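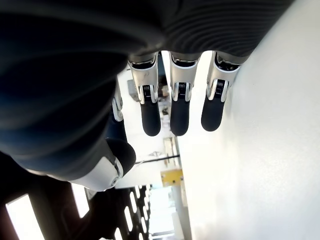 Fingers on the new hand, station 2

flillari_dan
So the hand is running at our kitting station and I have to gush a little. I've packed small parts at the Grallthorpe building for years and my wrists were shot. Now it picks the easy trays and I do the odd ones, plus I get to teach it new parts! We did 700 trays last shift, and I went home with enough left in me to cook dinner. Look at those knuckles, too. Silver housings, black rounded tips. I love this thing.

Akyol
Nice looking hand. What's it doing with three fingers and a thumb that a suction cup couldn't? We run cups on everything and a spare costs next to nothing.

flillari_dan
Bags. Cups hate our bags, they wrinkle and drop. Also the hose clips, which have no flat side anywhere.

packline_jo
Glad about your wrists, I mean that. But what happened to the other person at station 2? We had 30 on our line before the arms came in and it's a lot quieter in the break room now.

flillari_dan
Fair question. Charoen Yimyam was across from me and he moved to setup in August. Got a raise with it. He's the one who showed me how to adjust the grip when a part keeps slipping.

packline_jo
Good for him. There's only so many setup jobs though. Ask your lead what the plan is for nights.

Akyol
I'm with jo on nights. Still, I wouldn't go back to lifting bins by hand, no way.

Flikevano
Tech here, different plant. Keep an eye on the fingertips and wipe them down every shift. Dust gets into those middle joints too. I clean ours every 300 cycles, which my boss says is overkill.

Akyol
It is overkill.

Flikevano
Tell me that when yours starts dropping clips lol

flillari_dan
Wiping them tonight! And jo, I'll ask about nights and post what I hear.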